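Autumn trade fair: stand booking and hall plan

Booking for the Zarndale Building and Energy Fair is now open to firms that showed last year. New exhibitors can apply from Monday. The fair takes place in October in the two halls at Prondau, with the outdoor yard used again for lifting gear, diggers and site cabins.

There are 154 indoor stands this year. Hall A takes building materials, insulation, roofing and windows. Hall B takes electrical equipment, heating, solar panels, heat pumps and fire alarms. Firms whose products fall into both groups should choose the hall where they expect most of their trade and say so on the form.

The smallest indoor stand is nine square metres. It comes with three walls, a fascia board with the firm's name, one socket and two spotlights. Tables and chairs are ordered separately, and cloths can be added in plain or checked cotton. Orders for furniture close two weeks before the halls open for building up.

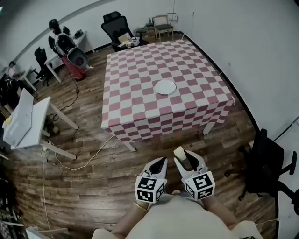

Power, water and floor loading

Each hall has single-phase supply to every stand. Three-phase supply is available along the north wall of Hall B only, and 39 stands can be connected to it. These go in order of application. Water and drainage can be brought to corner stands in either hall.

The floor in Hall A will bear 700 kilograms per square metre. Anything heavier has to go in the yard or on the strengthened strip by the loading doors. Please send the weight and footprint of machines with your booking form, including pumps and tanks that will be filled on site.

Working displays are welcome. Exhibitors running cutting, welding or heating equipment must send a risk assessment and keep an extinguisher on the stand. Gas bottles are not allowed indoors.

Getting there and setting up

Lorries enter by the Zesurdale road gate. The town side gate is for cars and visitors on foot. Unloading slots last forty minutes and are given out by email once the stand fee has been paid. Packing up starts when the doors close to visitors at 5 pm on the last day, and stands must stay staffed until then.

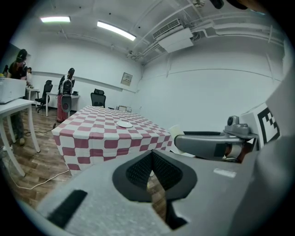 Table with checked cloth and white plate.

Talks and visitor numbers

The talks room seats 256. Sisay, the heating controls firm, is paying for the room again and will open the programme with a session on running heat pumps in older flats. Four slots are still free, each of thirty minutes with ten for questions. Titles should be sent to Yabsira Seyoum at the fair office, who also handles stand bookings and changes to the catalogue entry.

Visitor tickets are free if booked online and can be collected at either entrance.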